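为什么东西会有颜色?

苹果是红的,树叶是绿的,天黑以后却什么颜色也看不清。颜色到底藏在哪里?

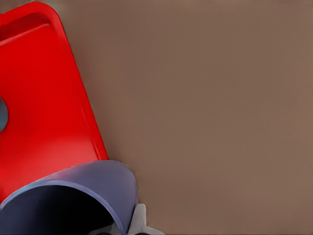

Jeanine Wuyts 来信问,关了灯以后,红色的塑料还是不是红色的。

要回答她,得先说说光。太阳光看上去是白的,里面其实混着许多种颜色的光。雨后出现彩虹,就是小水滴把阳光分开了,红、橙、黄、绿、蓝、紫一条一条排在天上。

光照到一样东西上,一部分被它吸收,另一部分被它反射出来。红色的东西主要反射红光,其他颜色的光大多被它吸收。反射出来的红光进入我们的眼睛,我们就看见了红色。白纸把各种颜色的光差不多都反射出来,所以是白的。黑布几乎全都吸收,夏天穿黑衣服容易觉得热,也是这个道理。

那么关了灯呢?没有光照过去,就没有光反射回来,眼睛收不到消息,自然看不见红色。不过塑料本身没有变,开了灯,它还是会反射红光。

塑料为什么能做成各种颜色?许多塑料原本是透明的或者发白的。工人把很细的颜料粉末混进原料里,加热,再压进模具,冷却以后,从里到外都是同一种颜色。所以这样的塑料划了一道口子,里面还是那个颜色。刷了漆的木头就不一样,漆掉了会露出木头来。

你也许还见过,光滑的塑料上有一块地方特别亮。表面很平滑的时候,有些光会像碰到镜子一样直接弹开,这块亮的地方叫“高光”。换个位置看,高光也会跟着移动。

眼睛里面有什么?

眼球后面有一层薄薄的视网膜,上面有两类感光细胞。一类叫视锥细胞,负责分辨颜色,需要比较亮的光。另一类叫视杆细胞,在很暗的地方也能工作,可是分不出颜色。晚上10点在没开灯的房间里,你能看出椅子的形状,却说不准它是什么颜色,就是因为只剩下视杆细胞在忙。

在家试一试

找一支手电筒、一张红色的透明糖纸和4支不同颜色的彩笔。用彩笔在白纸上各画一条线,关上灯,把糖纸蒙在手电筒上照过去。红色的线会变得很淡,绿色和蓝色的线会发黑。手电筒不要对着眼睛照。

小词典
反射:光碰到东西以后弹回来。
吸收:光被东西留住,大多变成了热。
颜料:用来给东西上色的粉末或浆料。

相关文章
彩虹为什么是弯的
影子为什么有长有短
猫在晚上看得见吗
肥皂泡上的颜色从哪里来

本网站使用 Cookie 记住你的阅读设置。继续浏览即表示同意。[接受] [了解更多]

联系我们 | © Tollura 少儿科学 版权所有 | 返回顶部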